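Sosby Community Centre
Activity Room Inspection Checklist: Furniture, Hangings and Tableware
Completed by: Orathai Thaweesak
Reviewed by: Innes Munro

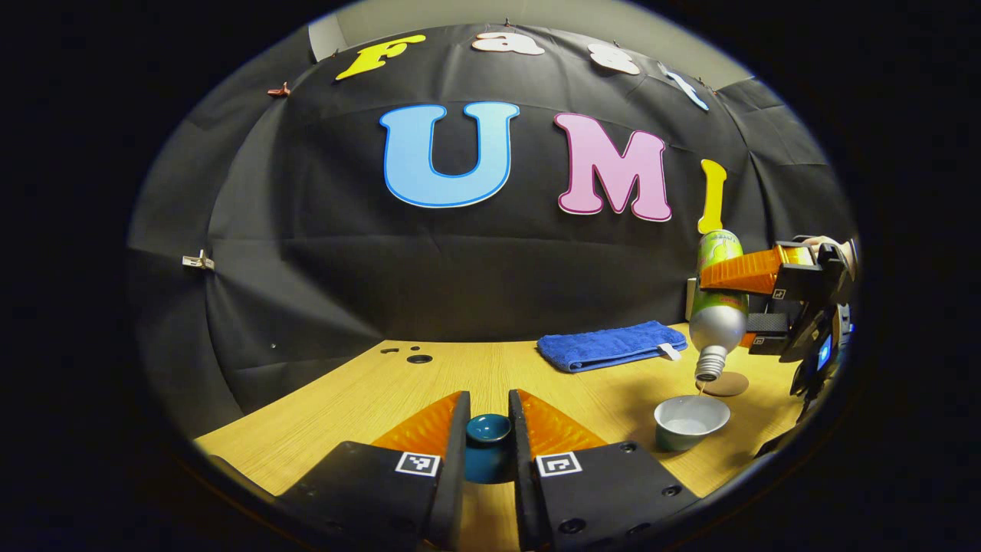 The form is to be completed at the start of each term and whenever the display table is moved. Mark every item S (satisfactory), A (attention needed) or N/A. Any item marked A must carry a comment and the name of the person responsible for follow-up.

SECTION 1. TABLE

1.1 Top is free of splinters, cracks and raised grain. S
Comment: Checked by hand along all edges. The light finish marks easily, so no abrasive cleaner is to be used.

1.2 Drilled holes have smooth edges. A
Comment: The two small holes and the larger one beside them, toward the back left, are to be sanded lightly at the rim. Small cups must not be stood over the larger hole. Follow-up: Kamol Petchrat.

1.3 Table stands level and does not rock under hand pressure. S

1.4 Maximum load label is legible (40 kg). A
Comment: Label is worn. Replacement requested from Komero in January and not yet received.

SECTION 2. BACKDROP AND LETTERING

2.1 Black fabric hangs clear of the floor and of any walkway. S

2.2 Clips are closed fully and grip the fabric. A
Comment: The clips do not match. There is a brown one at the upper left, a white one partway down the left side and small dark ones along the top. They are holding, but the clips on any one hanging should be of the same type and strength. Follow-up: Béla Szabó.

2.3 Seams are sound, with no loose threads within reach of children. S
Comment: Creasing where the panels join is cosmetic. Steam before the next open day if time permits.

2.4 Letters are firmly attached at all corners. S
Comment: Both rows, "Fast" and "UMI", were pressed and tested. The "t" follows a curve in the fabric and should be looked at again at the next inspection.

2.5 Items on the table do not stand against the hanging or hide the lettering. A
Comment: A bottle was held upside down in front of the lower end of the yellow "I". Bottles are to be moved to the side shelf when not in use.

SECTION 3. CUPS AND BOTTLES

3.1 Cups are free of chips at the rim. S
Comment: The dark teal cup was included in this check. Run a fingertip around the full rim, as a glossy finish can conceal a fine chip.

3.2 Bottles are capped and labelled with their contents. S

3.3 Cups used for display are kept apart from those used for drinking. A
Comment: Both are presently stored in the Walczak cabinet. Separate shelves are to be marked. Follow-up: Nélida Saavedra.

SECTION 4. GENERAL

4.1 Exit route is clear to the full width required. S

4.2 Fire extinguisher is within its service date. S

4.3 Room is locked by 1700 hours when not booked. S

OUTCOME

The room may remain in use. Items marked A are to be corrected within 14 days and reported to the front office. Item 1.2 is to be completed before the next children's session. A copy of the form is to be kept in Binder 2.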